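Clumard Table Sweep Set

Sold by Penico for playrooms, nurseries and anybody else whose meals are regularly thrown on the floor by people who were only pretending to eat them.

The Clumard is a tabletop clearing-up set. You get a mat, two small bins, a dustpan, a roll of black liners and a bag of play food to make a mess with. Children who won't clear a real plate will, we have found, clear this one several times before lunch. We can't promise that the habit spreads to the rest of the house.

## The food

Pumpkin wedges, croquettes, sweet potato slices, striped rolls and a few browned chunks that our buying team has argued over since the first samples came in. None of it is edible. All of it has been tested by toddlers who took a different view. Wipe with a damp cloth and leave out of the dishwasher, which does terrible things to a croquette.
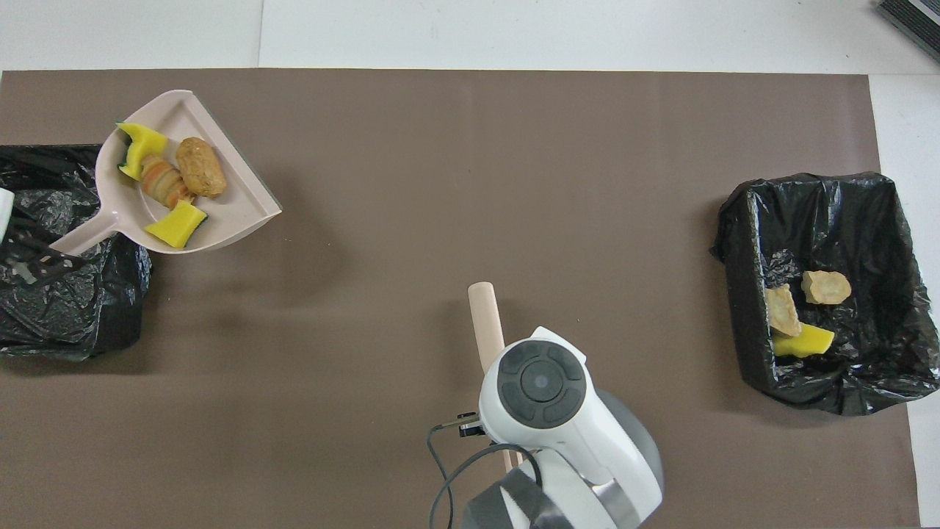
*Pink dustpan with pumpkin, roll and croquette aboard; lined bin to the right.*

## The dustpan

The pan has a wide, shallow scoop and a long handle, with a dark rubber lip along the front edge. The lip matters. Our first version had a hard edge and pushed a pumpkin wedge along the mat very nicely without ever picking it up. Pale pink only for now. A green one is due in September, and we said that last year too.

## Bins and liners

Both bins take the same black liner, folded over the rim. Ordinary small bin bags from the supermarket will do when ours run out. Keep the spare roll out of children's reach, and put the liners in yourself.

## Details

- Mat: 90 cm long, brown-grey, rolls up for storage
- Weight, boxed: 2000 g
- Spare liners: roll of 275
- Order code: Penico 828
- Batteries: none, and no sounds either. You're welcome.

## Delivery and returns

Trosport carries our parcels and will leave the box with a neighbour if you ask at checkout. Returns are accepted with all the food present. If a piece has gone missing, look inside the bin first, then under the sofa. Single replacements can be ordered from the Majumder spares page, where pumpkin is always the first to sell out.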